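Camera comparison, progress to December

Dear Léonie,

Thank you again for your patience with us — it has been a busy stretch at Huletwood! Killian and I have now got 2382 stills sorted from the outdoor camera trial, and the dappled shade is what we keep coming back to.

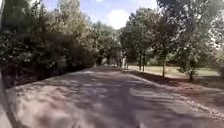 Paved path with shade and open lawn to the right

The Renum controller is holding up nicely, and we have two exposure settings left to compare.

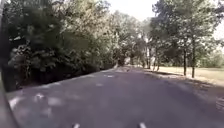
Tree-lined stretch, bright sky and soft detail

We'd love three more weeks with the Gautier lens, if the budget allows.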